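Visits and open days | October
Posted by Pendo Lyimo

Could members advise what visitors may expect at the Risow open day? I am arranging attendance for a school party and should like to know whether pupils may stand near the robot arm during the tabletop demonstration.

2 replies

Rhodri Mostyn
Visitors are received in groups of 8 and remain behind the marked line while the arm is powered. The demonstration uses household and toy items on a white table, and staff take questions afterwards.
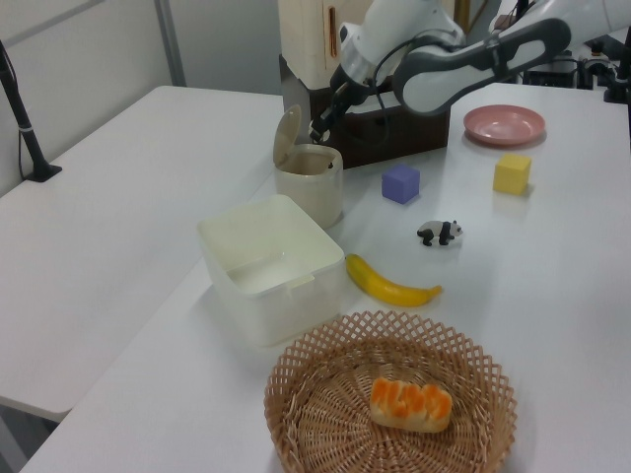 School parties should register in advance with the visits office — names of accompanying adults are required on arrival.

Ketsara Phuthong
We attended last year. Parking is limited.

Helpful (134) | Share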